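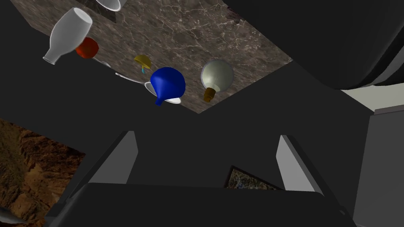
Teaching by demonstration is a way of giving a robot a new skill by doing the task through the robot itself, either by holding its arm and moving it or by steering it from a distance. The person's movements are recorded together with what the robot's sensors report, and a program later learns to act the same way. Much of this teaching now takes place in simulation, where a kitchen can be rearranged in a moment. A marble countertop with a blue vessel on a white saucer, a white bottle on its side and a small red ball gives a teacher plenty to work with, and the view from beside the open gripper fingers can be tilted or even upside down as the arm turns.

Hand guiding

In hand guiding, also called kinesthetic teaching, the teacher takes hold of the arm and leads it through the job. The motors are set to carry the arm's own weight, so a heavy machine can feel surprisingly light. It is a wonderfully direct method – most people can move an arm to a cup within minutes of first touching one. The teacher's hands may block the cameras, however, and two-armed tasks are hard for one person to guide.

Remote control

Remote control, or teleoperation, keeps the teacher away from the arm. Common devices include game controllers, a six-way mouse, virtual reality handsets, and a small "leader" arm whose joints are copied by the "follower." The leader arm is a favorite for fine work, as the teacher can feel the shape of the motion in the wrist and elbow. The Prulura leader, designed by Selim Çınar and Hatice Çetinkaya, has a spring-loaded trigger for the gripper and can be clamped to an ordinary desk. Handsets allow freer movement but call for practice: new users tend to run out of reach and must let go of the clutch button, bring the hand back and start again.

In simulation the same devices steer an arm that exists only in software. Nothing breaks when a bottle is dropped, and a bad attempt can be wiped and begun again at once. Contact is the weak point, and round or slippery objects may behave a little differently than they would on a real counter.

Recordings

One complete attempt is called an episode. It usually holds camera views, joint angles and the opening of the gripper, all stamped with the time. The Heydari kitchen set, put together by Zübeyde Toprak and Volkan Bozkurt, has 1000 episodes spread over 11 tasks, each recorded by at least three teachers. Later users have found the mix of styles especially rewarding to study. One teacher reaches straight for a handle, another pauses above it, and both ways succeed.

Slow, steady motion is generally easier to learn from than quick motion with many stops. Mistakes have their uses too. The Estby collection, released in April, includes 500 episodes in which the teacher misses a grasp and then recovers, a skill that a robot shown only perfect attempts may never pick up.

See also

Imitation learning
Leader–follower arm
Prekorness (simulator)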